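The Night Train to Skadum

Jiahui Guo had wanted to ride the night train since she was six, and now here she was, thirty-one years old, running down the platform at Clistomov with her coat open and a cheese roll in her teeth!

The train was everything. Green paint, brass handles, a whistle that went right through your ribs. Her berth was number 19, at the far end, and it had a folding sink and a tiny lamp with a pleated shade (she turned it on and off four times, just to hear the click).

"First trip?" asked the woman in the lower bunk.

"Does it show?"

"You're petting the curtains."

Her name was Mrs. Albers, and she was 78. She was going to Skadum to see her sister, with a bag of plums and a present for the new baby in the family, a rabbit so soft you wanted to put your whole face in it.

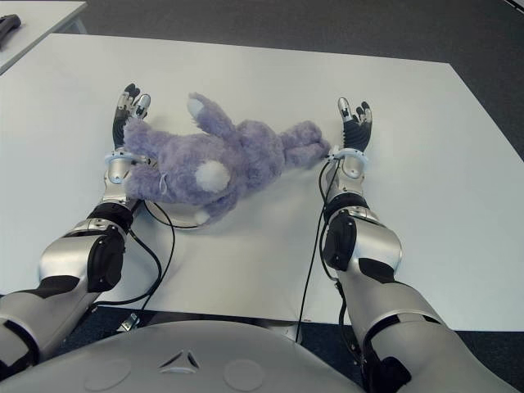

The lavender rabbit, face down, tail and all.

They ate the plums and talked until the lamps in the corridor went low. Mrs. Albers had made this trip every February for years, all 504 miles of it, and she knew each bridge by its sound. "Listen," she'd say, one finger up, and the wheels would go hollow and then deep again. Jiahui listened so hard she forgot to be sleepy.
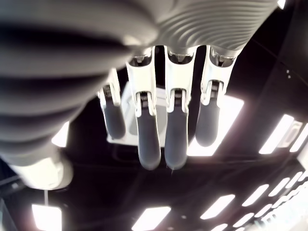
Sometime after two the train slowed for the pass, and the snow came down past the window in big loose handfuls. Jiahui pressed her forehead to the cold glass. There was a station out there, one bench and one clock, and a man in a long coat waving at every single car.

She waved back with both hands.

"Who is he?" she whispered.

"No idea," said Mrs. Albers from the dark. "But he's always there. Did you wave?"

"I did!"

"Good girl. Wake me at the river."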